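Miroslava Pylypenko tests coated table fabrics at Caldeira, mostly for household use. Wear rarely starts in the middle, she said. "It starts at the fold lines and where the cloth bends over the edge."

Her lab runs each sample through 378 rub cycles, then wipes it with dilute vinegar and measures color loss. 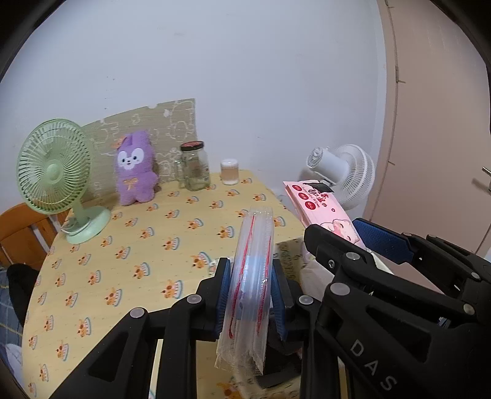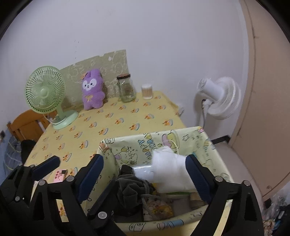 Yellow printed tablecloth against a pale wall.

Light prints are harder to grade. "A pale ground shows staining early, so the score drops before the coating fails." Of 47 fabrics tested since July, 12 were downgraded for stains alone. She advises storing cloths rolled.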